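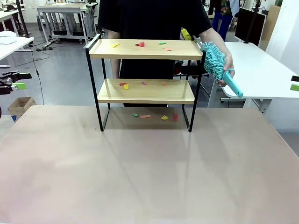
Scraps on both boards and on the table under them, duster at the top right.

Shelf dusting, visit from Ornesow
April 8, 2021
By Piyumi Pathirana
4 shares

Visitors got here early, of course, while Radek was still fighting with the left wrist calibration, so I did the hallway tour first and talked very slowly. Nimal Mollah came from Ornesow with three colleagues. They run the stockroom side over there and they're the ones who asked for "something with a shelf" back in November, when all we had to show was the cup thing. So, a shelf it is! The little black and wood two-tier, the blue-green fluffy duster, and torn paper for dirt.

I still like the paper. Real dust would be more honest but you can't see it from a visitor's distance, and Si-woo tried coffee grounds once and we were finding them in the table seam for weeks. Different colors help too, because people pick a piece and root for it.

What we ran

Plan was short demos with a 60 second limit each, reset in between, questions whenever. Upper board first, then lower board, then the tabletop if there was time left on the clock. I'd told everyone the lower board was the hard one and I stand by that. The duster has to go in between the boards, and the head is so fluffy that the planner's idea of how big it is and the real size don't agree. Radek has it padded out in the model now. It's a bit too cautious as a result (it slows way down near the legs) but I'd much rather have slow than have it shove the whole shelf across the table in front of guests.

First run was good. Second run the grip was a little low on the handle and the head drooped, so it skated over one red scrap and left it sitting there. Nimal asked if it knew it had missed one. It doesn't! It has a finished motion and no opinion about the result. I said that out loud and I think it went over better than if I'd fudged it. We stopped, reseated the duster, ran it again, fine.

Third run we stayed down on the table and just let the right arm work the paper by the front leg. Pieces love to collect there. A long soft duster is great on an open board and pretty hopeless in a corner, where the strands fold over and the small bits just stay tucked in by the metal. Si-woo wants to try coming in from the front at a steeper angle. I want to try a narrower duster. We'll probably do both and argue.
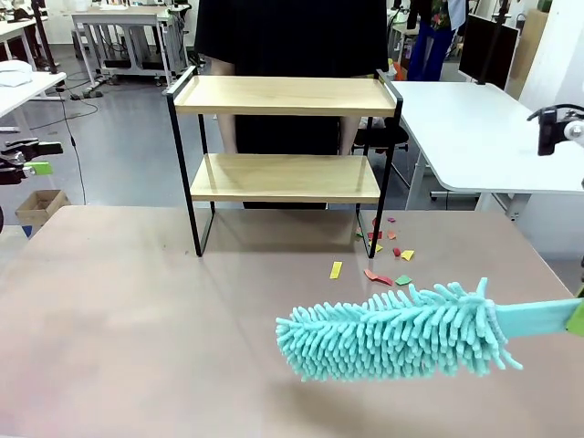

Questions people asked

Could it do a taller shelf? Not from where the arms are mounted now, we'd have to move the table or the shelf.

Does it need the shelf in the same spot every time? Near enough the same, yes. Radek explained the offset and drew it on the back of the sign-in sheet, so if anybody wonders where the sign-in sheet went, he has it.

Why is the left arm not doing anything? Fair. It could be steadying the shelf and we've talked about it. I wrote it down again.

How much is a duster? I laughed, but Ignacio had the sensible answer, that for a place like theirs the duster gets swapped all the time and the swap has to be easy. At present the swap is me, holding it up to the gripper and saying "close." Needs work.

One of Nimal's people wanted to know how many runs we'd logged altogether. I said we passed 1,000 last month counting the bad ones, and then had to explain that yes, we keep the bad ones.

To do before the Chiba people come

Radek: redo left wrist calibration properly, not the way we did it this morning.
Si-woo: steeper approach for the front leg.
Me: mark the grip position on the handle with tape. Also tear more paper, the small bits get lost fast.
Ignacio: send Nimal the clips he asked for, and the part number for the shelf.

4 comments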